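Section 4: Recording Your First Live Take

By now your Nerkix eight-track is plugged in, updated and humming along, so let's get some noise into it! This section takes you from an empty session to a full band take you can play back in the room. Read all the way through once before you start, especially if your drummer is already set up and impatient.

Before you begin

You will need the recorder, its power supply, a formatted card, closed-back headphones for everyone playing, and at least four microphones. If your band is louder than most (hello, metal people), bring a pad for the snare mic too.

CAUTION: Turn the Monitor knob all the way down before you plug in headphones. The headphone amp in this unit is strong, and a stray cymbal hit at full volume can hurt your ears.

4.1 Create a session

1. Press and hold NEW until the screen lights up green.
2. Turn the wheel to choose a tempo. The default is 90, and heavy bands will want to go a lot higher. Try 185 if you play fast double-kick parts.
3. Name the session. You get 8 characters, so keep it short. Mawar Chong, who tested this guide with her five-piece in Stenside, names hers after whatever the band ate that night, and she can still find every one of them.
4. Press OK. The eight channel lights blink once and go out.

Note: You can change the tempo later, but only while no tracks are armed.

4.2 Set your levels

This is the part people rush, and it makes the biggest difference of anything in this section. Give it a good ten minutes!

1. Arm channel 1 by pressing its REC button. The light turns red.
2. Ask the player to perform the loudest part of the song. Most people play softer at a level check than they do in the real take, so ask for the breakdown or the last chorus, with the full arm swing.
3. Bring up the gain until the meter peaks in the yellow.
4. If the meter touches red, back off a quarter turn and have them play it again.
5. Repeat for each channel you plan to use.

Vocals need a little extra care. A singer who moves between a whisper and a scream can swing the meter from almost nothing to solid red in one line. Set the gain for the scream, then switch on SOFT LIMIT (hold REC and tap the wheel). It catches the worst peaks and leaves the quiet lines alone.

CAUTION: Phantom power is switched in pairs. Check what is plugged into both channels before you turn it on, and never turn it on with an old ribbon mic connected.

4.3 Build the headphone mix

1. Press MIX. Each channel light now shows the send to headphones A.
2. Turn up kick, snare and click first.
3. Add guitars and bass until the player can hear the changes clearly.
4. Add the vocal last.
5. Press MIX again to move on to headphones B, and so on.

Drummers usually want far more click than you expect. Let them have it!

4.4 Record the take

1. Check that every channel you want is lit red.
2. Press PLAY and REC together. You get a two-bar count-in.
3. Play the song from top to bottom. If someone flubs a note, keep going, because section 5 shows you how to punch in a fix.
4. Let the last chord ring out completely, then press STOP.
5. Wait for the SAVED message before you touch the card.

Note: A card with plenty of free space holds up to 900 minutes on one channel. Using all eight channels at once cuts that down a lot, so clear old takes before a long Sunday session. 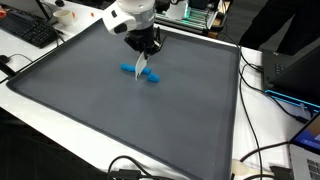 4.5 Listen back and keep the good one

1. Press TAKES and scroll to the newest entry.
2. Press PLAY. Listen once on headphones and once through the room speakers.
3. Hold the wheel to mark a keeper. A star appears beside the name.
4. To delete a take, press TAKES and STOP together, then confirm.

CAUTION: Deleted takes can't be brought back. Copy anything you are unsure of to a computer first.

Got a starred take? Fantastic. Leave the mics exactly where they are and go on to section 5, Punching In and Overdubs.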